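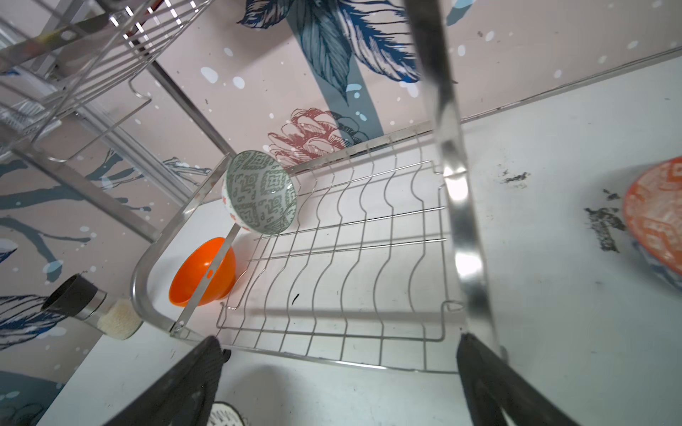
Appel à participants : relecture contradictoire d'une panne

Minden cherche des personnes extérieures à l'entreprise pour examiner un incident de rangement de vaisselle par bras robotisé. Aucune compétence en robotique n'est demandée. Savoir dire « je ne vous crois pas » à un ingénieur serait un plus.

Les faits

Le bras de notre cuisine d'essai pose des bols et des assiettes dans un égouttoir en inox. Lors de l'essai 567, la pince s'est refermée alors qu'elle se trouvait encore entre les fils du panier. L'effort a dépassé le seuil prévu et l'arrêt automatique n'a pas fonctionné. Inès Vasseur, qui surveillait l'essai, a coupé l'alimentation à la main. Pas de blessé, un bol cassé.

Le fournisseur du logiciel, Vidier, a conclu en deux pages à un « événement isolé lié aux reflets ». C'est possible. L'inox brille, les fils ondulés sont minces, un montant peut passer tout près de la caméra du poignet et masquer une partie du panier. Mais un égouttoir en inox n'a rien d'une situation rare dans une cuisine, et les reflets n'expliquent pas pourquoi l'arrêt n'a pas répondu. Le correctif livré depuis, baptisé Zorum, est annoncé comme définitif. Le précédent l'était aussi.

Ce que nous vous demandons

Assister à 3 séances d'une demi-journée, à l'atelier de Pons, en septembre. Vous suivrez les essais derrière la barrière, vous noterez à quel moment vous auriez arrêté le bras, puis vos notes seront comparées au journal de la machine. Vous ne toucherez ni au bras ni à la vaisselle pendant qu'il est sous tension. L'arrêt d'urgence câblé, indépendant du logiciel, sera vérifié devant vous avant chaque séance. S'il ne répond pas, la séance est annulée et vous êtes payé quand même.

Profil

Être majeur, disponible en semaine, à l'aise avec le français écrit. Nous aimerions des gens qui ont travaillé en plonge, en cantine ou en maintenance. Les salariés de Vidier et leurs proches ne peuvent pas participer. Les enthousiastes sont admis, à condition de remplir les mêmes fiches que les autres.

Conditions

26 places. Indemnité de 202 euros pour l'ensemble des séances, trajet remboursé sur justificatif. Vos fiches seront jointes au rapport sans retouche, y compris si elles nous donnent tort. Vidier a demandé à les relire avant publication ; nous avons refusé.

Nous ne promettons pas de trouver la cause. Il se peut que le défaut ne se reproduise pas, et dans ce cas le rapport dira que nous ne savons pas.

Pour candidater

Écrivez quelques lignes à Évan Hoarau, responsable des essais chez Minden, avant le 27 mai 2026. Pas de CV. Racontez plutôt une panne qu'on vous a mal expliquée.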